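Unit 6: Responsive Layout and Server-Side Detection
Course notes, Web Delivery stream, Gourlay campus

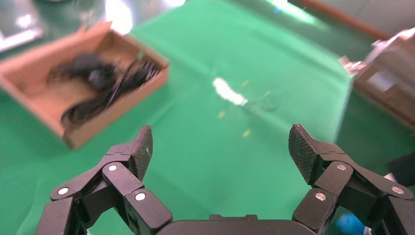

6.1 Terms used in this unit

Viewport: the area, in CSS pixels, available to the page. It is distinct from the physical resolution of the display.
Breakpoint: a viewport width at which a different set of layout rules takes effect.
User agent string: text sent by the browser in the request header. It can be altered by the client and should be treated as a hint only.

6.2 Two methods

Responsive layout sends the same markup to every client and leaves the arrangement to the stylesheet. Server-side detection inspects the request and returns a separate template. The Nerden catalogue site used the second method and maintained a detection table of 319 entries, each mapped to one of six templates. Any handset missing from the table received the desktop template.

The Cudden rebuild replaced the table with two breakpoints. Template count fell to one. Page weight on narrow viewports rose by 107 KB, as full-size images were still being requested and then scaled by the browser. Supplying alternative image sources through srcset recovered most of the difference.

6.3 Caching

Where the response depends on the user agent, the server must send a Vary header naming it. Shared caches then hold a copy for each distinct string, and the hit rate drops sharply. Responsive pages do not have this problem - one URL, one cached object.

6.4 Lab task

Open the Flosico test page and narrow the window until the navigation bar wraps. Record the width. Write a media query that stacks the navigation items below that width, then check the result in portrait and landscape. Keep body text at its default size.

Submit the stylesheet and a short note on your choice of breakpoint. The lab is marked out of 30. Labelled screen captures are optional and carry no marks.

Reading for Unit 7: course reader, section on touch targets and form input.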